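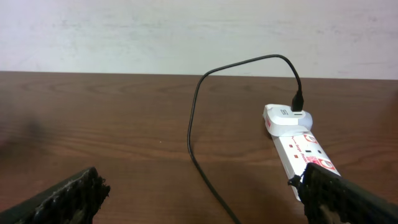
冬季义卖筹备第二次碰头会,2018/12/21,地点还是Wenen楼下活动室。到会:龙金凤(Jinfeng Long,主持)、黄国伟(Kwok-wai Huang)、钟振贤(Chun-yin Chung)、Rachid Lamrani。Gaurav Nautiyal请假,意见提前发在群里,会上念了。记录:钟。先过上次遗留。海报已定稿,印刷厂说字号偏小,黄去改,改完直接印,不再上会。借桌子的事没回音,龙再催。用电:各摊位都想要灯,Lamrani主张每摊自己带插线板,就是木桌上放的那种白色的,线要够长,统一沿墙走,不许横穿过道。黄问烧水壶算不算,算,烧水壶只准放茶水摊。通过。

一、账目
上次义卖结余2919元,黄已核对,收据缺一张(胶带和绳子那笔),龙说她家里应该有,回去找。本次预算报3366元,包括场地、印刷、茶点、奖品。Lamrani认为茶点偏高,去年剩了一大堆饼干,最后大家分了带走。讨论较久。结论:茶点减一点,减下来的挪给奖品,总数不动。具体怎么减由黄列表,发群里,没人反对就算过。
零钱:上次开场没多久就找不开了,这次提前去银行换。钟去。

二、摊位
旧书摊、手工摊、茶水摊、二手衣物,共4个。儿童游戏摊有人提,没人肯带,暂缺,再问问家长。
Flakura花店愿意送两桶切花,条件是摊上放他们的名片。无异议。名片放,横幅不放。
Ristić面包房那边Lamrani去谈过,老板说可以给折扣,要提前订,数量要准。茶点表出来之后再回复他们,别拖。
旧书定价又吵了一轮。龙:统一价,省事。黄:画册和词典跟小说一个价说不过去。Nautiyal书面意见:分两档,贴不同颜色圆点。采纳Nautiyal的。圆点贴纸谁买没定,先记黄名下。 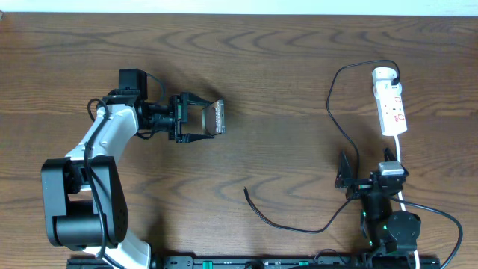
手工摊那边钟提醒,去年围巾没标价,买的人一个个来问,摊主忙不过来。这次交货时就要挂好价签,没价签的不收。Lamrani觉得太硬,老人家不一定会弄。改成:没价签的由收货的人当场帮着写,价钱本人报。
收货时间定两个下午,活动前一周,具体时间龙跟门房对过再通知。衣物要洗过,破的不要,鞋子不收。

三、宣传
海报贴楼道、菜场口、Wostovine咖啡馆的布告栏(已打过招呼)。学校那边能不能贴要问,钟有同学在里面,顺便问一下。
网页上的通知写得太长,黄说没人看得完,缩成半页,时间地点放最前面。龙改。
拍照:上次孩子的正脸照片直接发出去了,有家长提意见。这次发之前先问过本人或家长,没问到的不发。通过,请各摊转告。

四、布置和收场
当天早上开门后2小时内布置完。重东西先搬,书箱不要装太满,去年有个箱子底掉了,书撒了一楼梯。
标牌用旧纸板,别再花钱买展板。Lamrani手里有马克笔,粗的那种。
收场:卖剩的书问二手店要不要,衣物送旧衣回收点。桌椅归原位,地要拖,上次门房很不高兴。

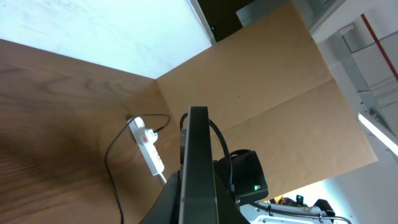 活动室桌边立着的纸板

五、其他
抽奖还搞不搞?两种意见,没表决,留到下次。
黄提出下次义卖不要拖到冬天,四月就办一场,天好可以摆到院子里。大家原则上同意,等这次办完再说。
雨雪天预案:不改期,全部进室内,摊位挤一挤。

待办
龙:催桌子,找收据,改网页通知,定收货时间
黄:海报字号,茶点表,圆点贴纸
钟:换零钱,问学校张贴
Lamrani:Ristić订货,Flakura名片去取一下,马克笔带来
Nautiyal:会后由龙电话告知,看他能不能带儿童游戏摊

下次开会时间群里再约。记录有错漏的请直接跟我说,我在改定搞里更正。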